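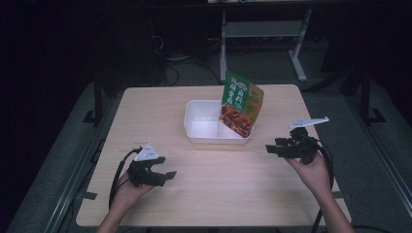

A green food pouch standing up in a white divided tray.

I've had a few emails asking whether I'm still running the old gaming PC as a crypto miner, so let me put you out of your misery. I switched it off in June and I haven't missed it (the spare room is finally cool enough to sleep in, and my sister has been to stay twice!).

For anyone new, I'd been mining a small coin called Morel on two second-hand graphics cards, using a program called Bultell to keep an eye on them. It was fun for the first winter. I'd come down in the morning, put the kettle on and check how much had landed overnight, a bit like having hens. Then our fixed tariff ended and I borrowed a plug-in meter from Rangi Hapeta to see what the thing was really drawing. 433 watts, day and night, and that was after I'd turned the cards down as far as they'd go without sulking.

I left the meter on for a full 11 weeks and it clocked up just short of 800 units. My total takings over the same stretch, if I'd sold the lot on a good day, came to £148. Have a look at your own unit price and do the sum, and you'll see why I went a bit quiet at dinner.

In-ho Seok wrote in from Turkthorpe to say he does it differently. He has solar on the garage roof and only mines when the panels are making more than the house can use, with a little script that starts and stops the rig for him. He reckons he can have up to 725 watts going spare on a bright afternoon, and he'd get next to nothing for sending it back to the grid. Fair enough! I'd probably do the same if my roof didn't face a row of very tall sycamores. He did admit that he mined for four days last January and that the fans now make a noise like a hairdryer.

Several of you also asked about Kaushik, the wallet I moved everything to. I still use it and still like it, though the last update hid the fee setting under Advanced, then Network, then a tiny arrow on the right. Check it before you send anything. I paid nearly three pounds to move nine pounds' worth of Morel, and I'm still cross.

The graphics cards are going on the local selling pages once I've blown the dust out of them. One has a slightly bent bracket but works fine. Reply to this email if you want first refusal, and tell me whether you'd need the cables too.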